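Walonwood Shared Kitchen, Baltstead
Station reset project: progress report to the Cumside Fund
Prepared by Amedeo Tedesco, kitchen operations
Apr 19, 2026

Where we are

The second half of the grant period has been a really good one for us. Both arms are now in regular use, and the crew has stopped calling them "the project" and started calling them by their station names, which I take as progress!

The work is the same as in our proposal. Between bookings, each prep station has to be put back in order: tools, towels, bowls, cans. It used to eat the end of every shift. We logged 178 practice resets since October, and 95 of those finished without a person stepping in. Cloth is still the hardest thing we ask for. Towels fold over on themselves and the arm has to find a decent place to pinch.

Practice table, with the peeler, bowl and towel set:

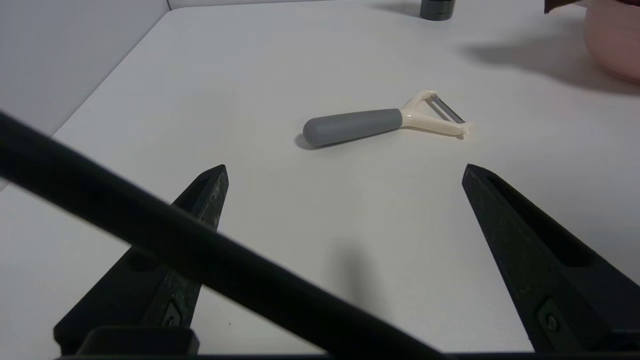
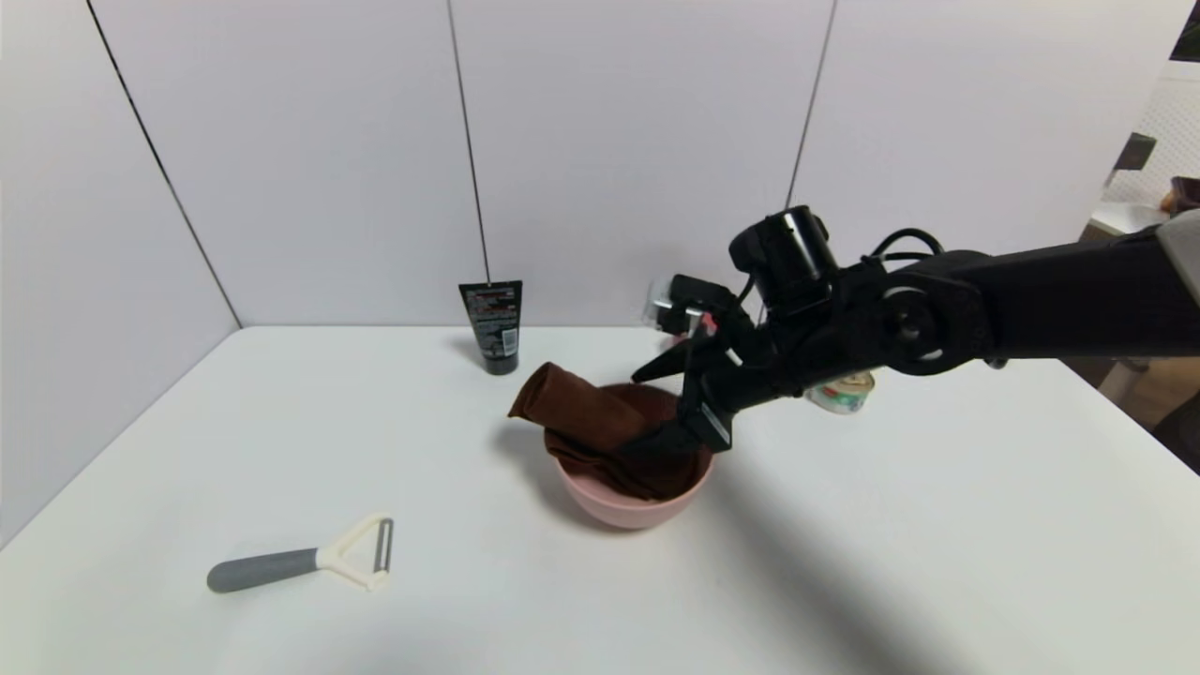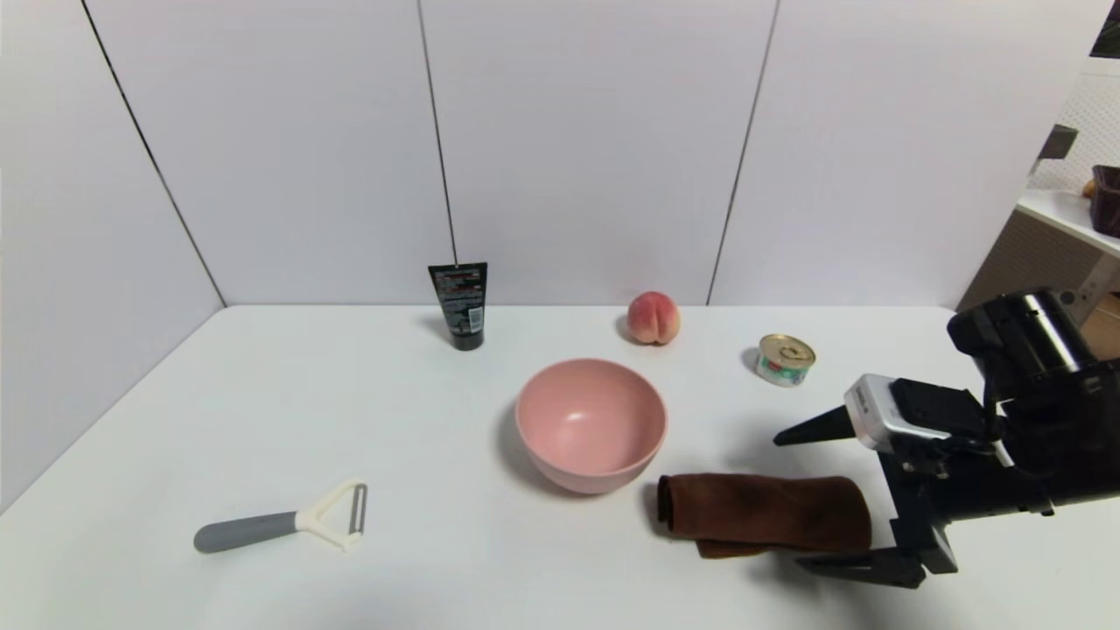

What has changed for staff

Two of our closers, both on the late crew, now spend part of the shift setting up practice runs and writing down what went wrong. They asked for this, and they are good at it. Their notes on towels are better than anything I wrote. Pay for those hours is at the lead rate, as we agreed with you, and no one's hours have been cut.

Some people were uneasy at the start, mostly about noise and about having to babysit a machine on top of everything else. The second worry was fair. We moved the practice runs out of the dinner rush and that helped a lot.

Still open

Russo owes us softer finger pads and a quote for service after the grant ends. We also need a better way to hand a half-finished station back to a person, so they can tell at a glance what is left to do. Right now it's a whiteboard.

Spending is on plan except for training hours, which ran over. I'll send the revised budget sheet separately and would love to have you come by and see a reset.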